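# Training on Varied Surroundings: An Interview with Emmanuel Gachanja

Emmanuel Gachanja leads the manipulation group at the Vomthorpe Institute, where two-armed robots are taught household tasks from human demonstrations. The group recently completed the first stage of Kuusk, a study of how the look of a workspace affects what a robot learns in it. He spoke with the Institute's research bulletin in his office at Vomthorpe.

The project began with a failure. In March, a policy that had performed well for weeks was moved to a second bench in the same building. The arms, the objects and the lighting were the same, but the wall behind the table was a different color. "The success rate fell by more than half in one afternoon," Mr. Gachanja said. "We had believed the system was looking at the objects. A large part of what it had learned was the wall."

The group's response was to change the surroundings on purpose. Over the course of the study, operators recorded 776 demonstrations of tasks that call for both arms, such as lifting, turning and handing over kitchen vessels. The demonstrations were divided among six combinations of wall covering and table covering. A second set of 400 demonstrations was recorded against a single plain background and served as the comparison. To keep the comparison fair, the policies reported in the main table were each trained on 400 demonstrations, with those for the varied condition drawn evenly from the larger set.

Mr. Gachanja was careful in describing the result. On the background used for the plain set, the two policies performed nearly alike, with a slight advantage for the one trained there. On a bench that neither policy had seen, the policy trained on varied surroundings completed roughly twice as many attempts. "I would not call it solved," he said. "It still fails more often on the new bench than on the old one. But it fails in ways we recognize – a poor grip, a late release – and those are failures we know how to work on."

Asked why the group did not alter the backgrounds by computer after recording, he replied that it had tried. The edited images helped, but less than expected. Shiny objects were the main difficulty. "A metal vessel carries its surroundings on its surface," he said. "If you replace the wall in software and leave the vessel alone, the two no longer agree. We could have written a better editing tool. Changing the panels took us less time."

The recordings were managed with Dredilel, a program written within the group that assigns each operator a task and a background and stores the arm positions together with the camera images. Five operators took part. Each worked with every combination, so that no single person's habits would become linked to one setting. Mr. Gachanja said that this part of the plan received more discussion than any other, and that an early trial had to be discarded after it was overlooked.

Funding for the second stage has been approved. It will be carried out with Cleltex, a supplier of commercial kitchen equipment, and will test whether the same approach holds when the objects on the table also change from one attempt to the next. The group intends to release the demonstrations and the training settings when the written report is accepted.

Deep vessels remain the hardest case in the study, and Mr. Gachanja expects them to take up much of the coming year. The two arms must agree on a grip before either begins to lift, and an early push from one side moves the vessel away from the other. He prefers to have the grippers come to a steel pot from opposite sides, and to leave the lid and other items on the table within the cameras' view. The patterned tiles on the walls, he added, are no trouble to the operators. "They stop seeing them after the first hour," he said. "We would like the robot to do the same." 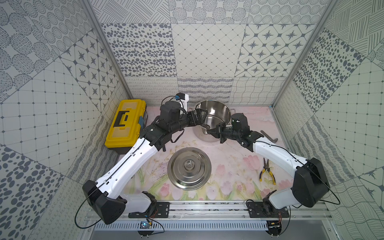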